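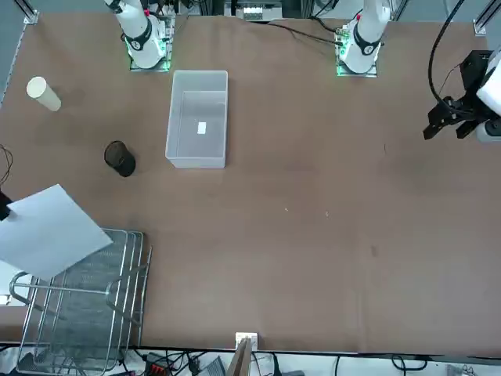 Posted by Vasylenko in Workshop Notes, March
Filed under: robots, reviews, 8 comments

I've been promising to write up the Geva two-arm table for weeks, and a few of you have been (very politely!) nudging me, so I've put the kettle on and here we go.

For anyone new, the Geva is a hire package from Nedton, a small firm over in Drarstead. You get two white arms, grippers, a big brown table top and all the cabling, of which there is plenty, and a month of it costs 3,000 pounds with delivery. I know, I know. I went back and forth over it for most of the winter, and then a small grant of 2,567 pounds came through and I decided I could find the rest myself.

The first thing I fell for was the green lighting round the base plates, which is a silly reason to like anything, but it does cheer up a grey morning. The second was how much room there is. I've had a couple of cups, a plastic bin and a wire rack out on it together and still had most of one side free to work in, and anyone who has seen my desk at home will know what a luxury that is.

What I really wanted to find out was how it copes with paper. Boxes and blocks are all very well, but paper bends and flops about and never sits the same way twice, and that's what I'd be asking it to handle day in, day out.

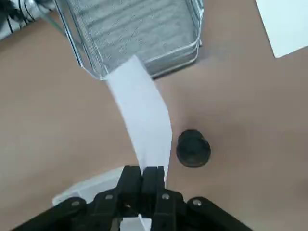
The fingers are plain black things, quite chunky, and I'd half expected to order the softer pair, which are another 350 pounds. I'm holding off for now. The standard ones suit me well enough, though I do wish the handbook said more about setting the grip for thin stuff, as it gives the subject one paragraph and then wanders off into network settings.

My other grumble is the cables. Do leave yourself a whole afternoon for tidying them, and buy more ties than you think you need (I'm still short). Nedton's helpline was lovely about all my questions, mind you, even the daft ones, and I've asked them to quote for a second month.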